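Visit report: the Lolwood shared workshop, open evening

I drove out to Lolwood in November for one of the open evenings at the shared workshop there. I had been meaning to go since spring, when Wen-hsiung Tam posted his first build notes for the hand-held gripper pair he calls Jisell. I am partway through a similar build in my own basement and wanted to see how other people handle the parts I keep getting wrong.

The workshop is upstairs, over a tile showroom. Parking is behind the building and the stair door is on that side too. Visitors sign a sheet and put on a name sticker. Coffee is a dollar in a jar. I got there at 2, when only members were in, and stayed until they locked up at 9:30.

Mavis Lyons runs the tool training and gave the tour. The machine shop is small: a drill press, a benchtop mill, a bandsaw and a lathe that is waiting on a belt. The printers have their own closet with an exhaust fan. Members log filament by weight on a clipboard, and the wall chart said 38 kilograms so far this year. Mavis said most of that was Jisell shells and the misprints that came before them. Dues pay for the blades and bits. You bring your own stock, or buy offcuts from a rack by the stairs.

Her project is called Cendby. It is a small arm on a rail that is meant to sort hardware into drawers for the shop. When I visited, the rail was bolted down and the arm was in pieces on her bench, with the shoulder gearbox open. She had replaced a printed ring gear with one she cut on the mill, and she let me turn it by hand. It was smooth for most of the way, then tight over a few teeth. She plans to lap it with toothpaste before she cuts another one.

Wen-hsiung works in the white room at the window end, where the light is better. The grippers are made to be carried in the hands, so one person can show a task directly and the recording can be used later to train an arm. He wanted something he could fix with a screwdriver and a printer. His parts list came to 3,105 dollars for everything, including two boards he burned out and a batch of screws in the wrong length. He keeps that total taped inside the lid of his toolbox.
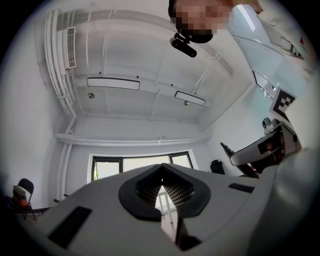

LOLWOOD, November - The gray shells are the fourth version. The earlier ones were on a shelf in the printer closet and I looked them over with a flashlight. Version one has a flat top and is too wide to hold for long. Version two split along the layer lines near the handle. Version three is close to the current shape, but the screws went in from the side and you had to take the whole shell off to get to the wiring.

The broad curved top on the present body is there for strength, and it prints without much support if you lay it on its back. The dark gray mount with the notch took longer than the shell did. It has a textured pad set down inside it, in a grid pattern, and Wen-hsiung tried a lot of pad materials before he settled on one. His test is to pinch a plastic bottle cap and pull. The pads that passed went through 2,000 squeezes on a crank jig before he called them good.

Each finger is angled, with a dark inner face and a pointed tip. I asked about the point, as my own fingers are square. He said square ends kept knocking over whatever was next to the thing he wanted to pick up. The camera sits at the upper end of the finger, a small round module, and the black-and-white marker is mounted just above that. Software uses the marker to work out where the gripper is. He prints his markers on matte paper and glues them to a flat plate. Mine are on glossy photo paper and they wash out near a window, so that is one change I made as soon as I got home.

There is a head camera as well, a small black one. It clips on and hangs at an angle. The wearer has to learn to keep their head fairly still, and Wen-hsiung says new people last ten minutes before their neck complains. He ran folding tasks with dish towels for most of the afternoon. I tried it for a short while and got one towel folded in thirds, badly.

Things I wrote down to use on my own build:

Put the screws in from the top.
Tie the cable off at the handle and again at the elbow.
Matte markers, on a stiff plate.
Calibrate after every dropped gripper, even a short drop.
Label left and right on the inside of the shell.

The wiring is the weak part of the setup. The connectors are the friction kind and one of them came loose twice while I was there. Wen-hsiung has locking ones on order from Lam, a parts seller he has used before, and he wants to redo both harnesses when they come in. He is also out of the dark gray material for the mounts, so the next pair may be a different color.

I asked if he would put the files up. He will, once the harness is done and the assembly notes are readable by someone else. Mavis offered to be that someone and build a pair from the notes with no help from him. She has a drawer of leftover version three parts to start with - the handles still fit.

Open evenings run once a month through the winter. The stair door locks at 7, so come before then or call up from the parking lot. If you bring a build of your own, there is a free bench by the printer closet with two outlets. I plan to go back with mine when the fingers are finished.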